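How do you teach a robot?

You can't just tell it "put the memory stick in the slot." You have to show it! One way is to hold the robot's arm and move it yourself, a bit like guiding a friend's hand when they learn to draw. Another way is remote control – you move a handle, and the robot copies you.

The robot saves every little move. Then you do it again, and again, because each try is a tiny bit different. Computer parts make super tricky practice, with long, skinny slots and lots of little pieces packed close together.

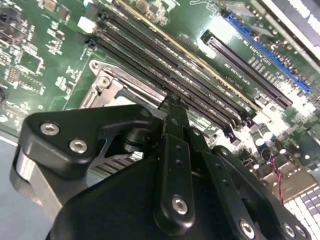 Sowmya Amin wrote to us that going slowly is the hardest part, and that her first 16 tries with the remote were all too fast!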